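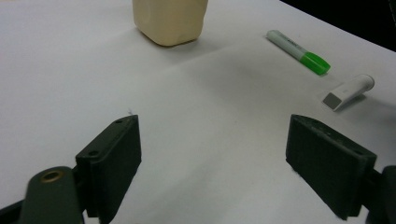 White shows up everything, Nelli Rautiainen said, before I'd got my coat off, and anyone who calls it a daft colour for a worktop hasn't lost a screw on a brown one.

So we started with the table. I'd meant to start with Zellska and how the workroom came about, had it all written down in order. Never mind.

The room is on the first floor in Kamdale, up the back stairs from the yard. Small repairs mostly. Clocks, hinges, radios, the odd music box. She had the old benches out in February and put in plain white tops, smooth, no shine to them. Length 168 centimetres each, picked to fit under the window wall with a gap at one end for the bin.

"The old ones were lovely to look at," she says. "Oiled, dark, all that grain. You'd put down a black washer and spend the afternoon on your knees. I was fond of them. I sold them."

She got £673 for the lot and most of that went on lights.

The lights matter more than the tops, according to her. I hadn't thought of it. With a lamp right over the work you get one hard shadow and your own hand is in it. She's used Plurar lamps, the long ones, turned up to bounce off the ceiling. Soft all over. "On a white top with soft light you get hardly any shadow at all, just a bit of grey. Then a speck of something, you see it straight off. You might not know what it is. But you see it."

Is a speck a problem?

"Depends what you're mending. Under a clock, yes. With a garden gate hinge I couldn't care less."

I asked why matt. She got quite worked up here, my notes are a mess. Gloss throws the lamp back at you, that was the first thing. Tires your eyes by four o'clock. Then you find you're leaning to one side to dodge the glare and your neck goes. She tried a gloss board from Keane for a few weeks and covered it with lining paper in the end. Paper has its own troubles. Tears under anything heavy, and the corners lift if you don't tape them right underneath.

"I still use it for greasy jobs. Roll it up after with the muck inside and it's gone. But you have to pull it tight. A ripple in the paper and every little round thing you own will roll into it."

And cleaning? Damp cloth, drop of washing-up liquid, dry cloth after. Nothing gritty. She says people scrub far too hard at a pale top becuase they can see the mark, and then they've got a shiny patch for good. Pencil comes off with an ordinary rubber. Ink, mostly no.

The house rule on Saturday, when the room's open to anyone, is that a table gets wiped between jobs. No exceptions. Bags and coats on the hooks, tea on the shelf by the door. She keeps it to 4 tables even though a fifth would go in. "You need to walk behind a person without them tensing up. They tense up and the spring goes across the room."

They log what comes through. 2,552 items since the doors opened, which she read out from a ledger with a rubber band round it. How many were fixed she wouldn't say, or rather she said the book doesn't have a proper column for it, only a tick if whoever was writing remembered. Might get sorted. Might not.

We talked for a bit about trays. She's against. A tray gives you an edge to lose things under, and then the tray gets moved. Her way is to lay parts straight on the white, left to right in the order they came off, and leave plenty of bare surface round each. "Space is what you're paying for. If I see a table filling up I go over and start taking things away. They hate it."

Do they?

"The first time."

What about the scratches, there must be some. A few, yes. She doesn't fill them. Tried it once with white filler and it dried a different white, so now there was a stripe. She'd sooner turn the top end to end and put the worst bit near the wall were it's out of the way.

Last thing I asked was what she'd do diffrently. Rounded front edges, she said, straight away. Her forearms have had enough of the square ones. And she'd have ordered a spare top at the same time, as the next batch won't be quite the same white and she already knows it'll annoy her.

Then someone came up with a toaster and she went off to wipe down a table for it.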